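Galleries > Small Leather and Hardware > Key Straps

Key Fobs, Straps and Clips: Bench Notes

April
By Anitha Venkataraman

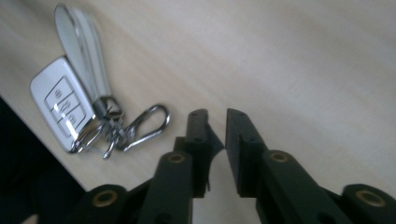

White and silver three-button fob with white leather strap and carabiner-style hook.

This gallery covers one assembly from the key strap work done at the Trultdale bench: a car key fob, a leather strap, and the metal parts that join them. The picture comes first and the notes follow in the order the parts are usually checked. Finlay Gourlay did the strap work. Elvira Huamán handled the hardware and wrote the original parts sheet, which has been shortened for this page.

Fob
The shell is glossy white with chrome-silver trim. The three buttons run in a column down the face, each with a thin silver border and a dark gray icon. Glossy shells show fine scratches sooner than textured ones, and most of that wear comes from metal parts riding against the face in a pocket. Wipe with a dry cloth. Do not use solvent on the icons.

Strap
White leather, folded into a long loop. The Trultdale pattern is cut from a single strip, skived at both ends, and edge-painted in 2 coats. Let the first coat cure before sanding. Pale leather is finished with 400 grit on the painted edge only; the face is left alone. A coarser paper leaves lines that show through white paint and have to be filled.

Marks on white leather should be lifted with a barely damp cloth and left to air dry. Denim dye will transfer in time and does not come out completely. Customers who carry keys in jeans are usually steered to the tan or dark brown strap.

Clasp, swivel and rings
Polished silver metal: a small rectangular clasp, a swivel link, and interlocking split rings. The swivel takes the twist out of the strap when the key is turned in the hand. Check that it rotates freely under load, then check the split rings for gap. A ring that has been opened too far will not close flat again and should be replaced. Use ring pliers, never a knife blade, which scores the plating and starts corrosion at the cut.

Hook
Carabiner-style, an elongated teardrop loop in chrome wire. The long shape gives enough room for a belt loop or the D-ring inside a bag. Hooks of this kind are for keys only and carry no load rating. The bench test is 20 open-and-close cycles by hand, with the gate returning fully each time. Any hook that sticks is pulled from the batch.

Order of assembly
Fit the strap to the clasp, close the clasp, add the swivel, then the rings, then the hook. The fob goes on after everything else so that the shell stays clear of the pliers. Lay the finished piece flat on a clean surface and check that the strap folds evenly.

Stolleck straps use a wider clasp and are listed in a separate gallery. Questions on replacement rings go to Bautista Gallardo at the Ulloa counter.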